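FOR IMMEDIATE RELEASE
January 6, 2026

Skarnance Orchard Opens Its Apple Club to New Members

Hi, I'm Annelies Koster, and I run the fruit side of things at Skarnance. My big news for the new year is that our Apple Club is taking sign-ups again! We closed the list in August when we hit 3424 households, and I've been answering "when can I join?" emails ever since. 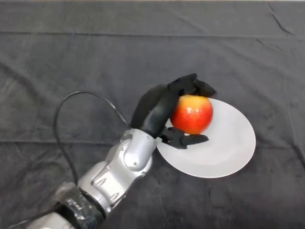

We've rented a second cold room over in Londier, so we can now pack for 3874 homes. A box goes out every other week, with 10 pounds of apples in each one, and you can skip a delivery whenever you like (going on vacation, still working through the last box, whatever).

What's new is the choice. Members kept telling me they wanted to taste before they committed to a whole box of one kind, so we're adding a mixed box with 3 varieties.
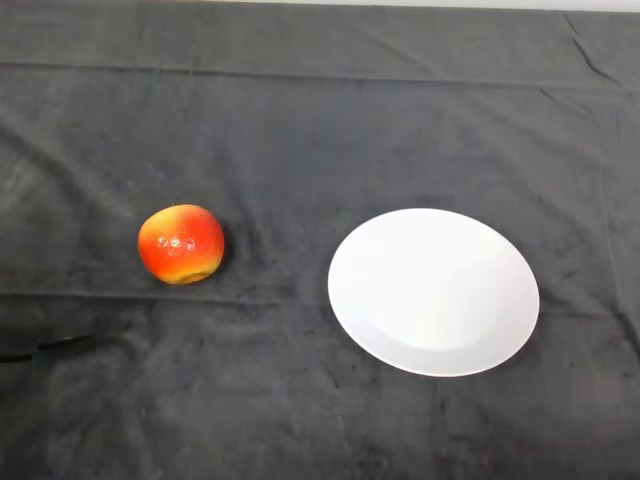

I'm especially happy about Piner, a late apple we've been growing on the north slope. It's tart right after picking and mellows a lot by January - my favorite for pie, and pretty great with sharp cheddar too. We've never had enough of it to sell outside the farm stand before.

Every box comes with a recipe card. I write them myself, so expect plenty of cinnamon and a few strong opinions about peeling.

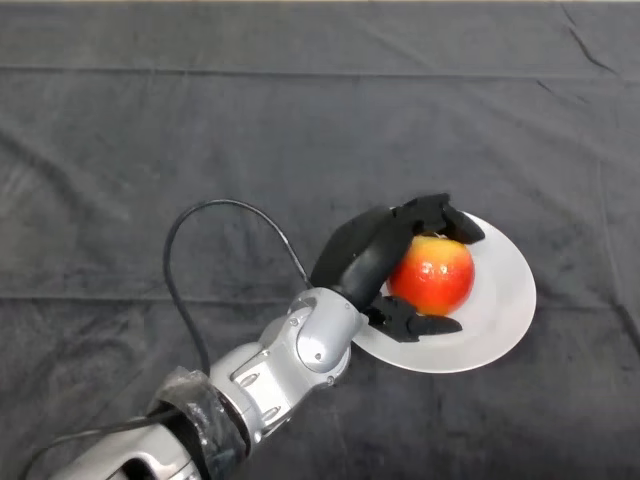
How to Join

Stop by the farm stand or call the orchard office and ask for the club desk. Current members don't need to do anything unless they want to switch to the mixed box. Pickup is at the stand or the Londier cold room, and home delivery covers both towns.
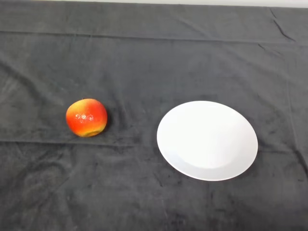 A red-and-yellow apple and a white plate.

Press contact: Annelies Koster, Skarnance Orchard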